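From: Peninah Barasa
To: home-robots list
Subject: Re: Leiva bedroom kit, anyone bought it?

Réka Szilágyi wrote:

> We've got the Leiva on a trial until the end of October and the
> dealer keeps pushing the bedroom kit on me. It's 443 on top of the
> base price. Has anybody here lived with it for more than a weekend?
> I mostly want beds made. Also, do the wrist modules get in the way?
> Ours came without them.

Hi Réka, and hi all,

I've had the kit since spring, so yes, I can talk about it (try and stop me!). We use it in the guest rooms at Jutdale, mostly single beds with one duvet each, and I stand in the doorway with my coffee and the tablet while it works.

First, the wrists. They're black bands with a little module on each one and a cable running down the arm. I was sure the cables would snag on the bedding. I've had one snag in all this time, on a bed skirt, and it stopped by itself and beeped at me. I do wish they'd clip the cables closer to the arm, though. Ilona Medve wrapped hers in soft tape and swears by it.

The view I get on the tablet is the robot's own, so you see both hands out front and whatever it's facing. I grabbed one in the room with the honey-colored headboard, white duvet on, wrinkles and all:
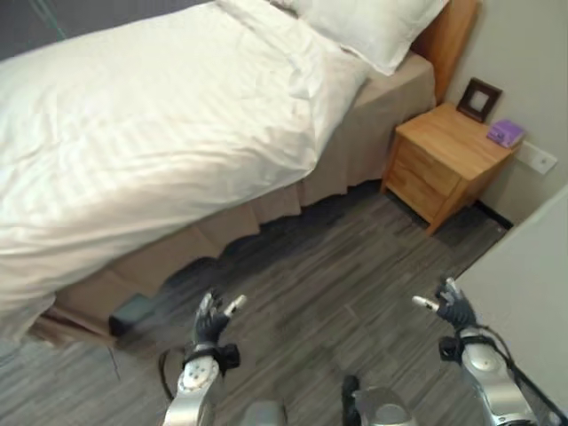 What I like and don't like

The duvet routine is good. It pulls from the corners and then pats, and the patting is slow, but I'd call the result guest-ready four times out of five. Pillows are fine too if you don't care which way the open end faces. I do care, so I flip them.

Bed skirts, forget it. If the hem is bunched up near the floor it stays bunched up. The manual says skirts are "supported" and I wrote to Clilel about that. Tzu-hsuan Leung in their support group was very nice and sent me update 62, which made it slower and no better.

Small stuff on the floor is the other thing. Anything dark and half under the bed, check it yourself before you hit start. Same for nightstands: I move picture frames to the back, after one close call with an elbow.

Would I pay 443 again? For several rooms, yes. For one bed at home, I'd ask the dealer for the duvet routine alone, which was 231 when Ildikó Simon bought it. They don't list it, you have to ask.

If you want to try mine before your trial runs out, write me off list.

Peninah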